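Stitamside Household Notes
Bags, balloons, tape and foil: small jobs at the table

Most of the questions we get are about big things, damp and blocked drains and so on, but the jobs people get wrong every day are the small ones. These notes cover tying, sticking and cutting light plastic things, for packing or for a party.

Clear the table first

A dark, smooth top is good for this sort of work because pale plastic shows up well against it. The trouble is that clear tape does not, so keep the roll in one place and go back to it. Wipe the surface with a barely damp cloth and dry it. Crumbs will stick to tape and grit will go through a thin balloon.

Tying off something full of air

This applies to a plastic bag blown up as padding for a parcel and to a balloon. Do not fill it right up. Leave a good length of empty neck, 55 mm if you can, or you will have nothing to hold.

Pinch the neck close to the body with one hand. With the other, take the very tip and twist it several turns in one direction. Keep the pinch on the whole time. If your fingers slip, let the air out and start again, as a half-twisted neck creases and leaks at the crease.
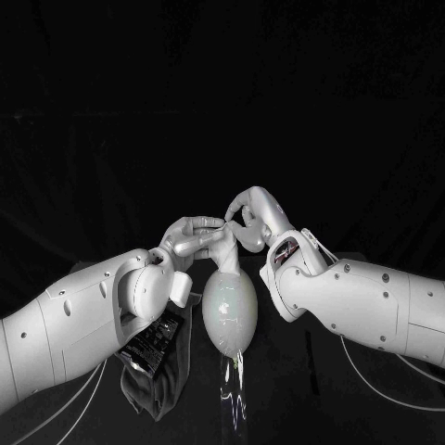
Once the neck is tight like a cord, fold it over on itself and either knot it or bind it with tape. For bags I prefer tape. A knot in stiff plastic works loose overnight. For balloons a knot is better, made by wrapping the neck round two fingers and tucking the end through the loop.

Air padding is all right for clothes, lampshades and anything else that weighs very little. It is no use under books. If a parcel is going to be stored for more than a week or two, use crumpled paper as well, because every bag goes down in the end.

Tape

Cut tape, do not tear it. A torn end folds under and you lose the first bit of every strip. For fixing a balloon to a wall or a table, 300 mm is plenty, and for closing a box cut it long enough to go a hand's width down each side.

Ument clear tape is the one I buy. It is thin but it comes off painted wood without a mark if you pull slowly and keep it low to the surface. Ernerex is stronger and I use it for boxes only, having once taken a strip of varnish off a sideboard with it.

If you need several strips, cut them all first and hang them by one corner from the edge of the table. Laid flat, they are hard to find and harder to lift. A fingernail or the edge of an old bank card will get one up.

Scissors

Keep one pair for tape and packaging and another for cloth. Bright handles help, as they are easy to see in a heap of wrapping. Put scissors down closed, and well away from anything that is blown up. 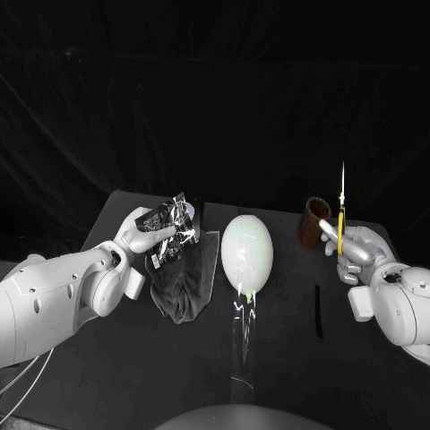 Sticky blades can be cleaned with a drop of cooking oil on kitchen paper. Wipe away from the edge, leave it for a minute, then wipe dry. Do not use a scourer.

Foil packets

Shiny snack and coffee packets are mostly plastic with a thin metal layer. Scrunch one up and let go. If it springs open it is not plain foil, and it should not go in with the tins unless your council says so. Smaller ones can be opened out flat and kept for wrapping paintbrushes between coats.

Scraps

A tall cup at the back of the table will hold pens or scissors and saves you hunting for them. For the bits, use an old box. Uzor sell a folding one that holds far more than I ever produce, but a shoebox does the same job. Burst balloons go in the bin straight away if there are children or pets in the house.

Last updated 31 January 2021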